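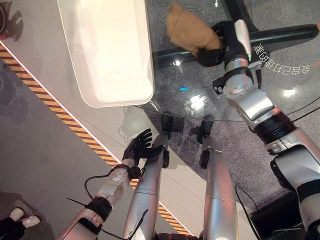
One owner on the Gallonix support board, El Idrissi, wrote that the tidying routine was the easy bit and that getting the hands to agree on what counts as a cloth took the whole of June. We have since rewritten this section.

4. Setting up the table routine

Allow 50 minutes. The box says 32, but the box was printed before anyone had met the cables.

4.1 Put the tray on the table before you start the robot. The Floretwood will look for a tray first and will go on looking for one with a patience you may not share.

4.2 Run the arm cables clear of the knees. Leave some slack at each wrist. Too little and the arm stops short; too much and it collects chairs.

4.3 Open the Itura app, choose Hands, then Grip, and set both hands to Soft. The scale goes up to 1000. There is no household job that needs 1000.

4.4 Offer a crumpled cloth or a paper bag to the right hand and wait for the fingers to close. Tap Learn. Repeat with the left.

4.5 Choose Surface, then Glass, if your table top is glass. On any other setting the robot may take a reflection for an object and try to pick it up. It is very thorough about this.

4.6 Stand clear and tap Begin.

CAUTION: Keep your feet away from the robot's feet while it is working. It weighs more than you do and has no toes to be sympathetic with.

NOTE: Error 693 means a finger has met something it did not expect. Tap Pause, take the item away and tap Resume. If 693 comes back with nothing in the hand, carry on to 4.7.

4.7 Tap Pause and switch off at the back before touching the hand. Look into the hinge where each finger joins the housing and brush out any crumbs or fluff. Use a dry brush. Do not use a hairdryer, a cocktail stick or a child.

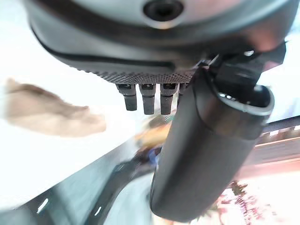
Fig. 4b. Finger joint and hand housing, close up.

4.8 Switch on again and repeat 4.4 for the hand you cleaned. The other hand keeps its settings.

NOTE: Flowers, real or otherwise, count as ornaments. Mark them as Leave Alone under Surface, or expect them to be tidied.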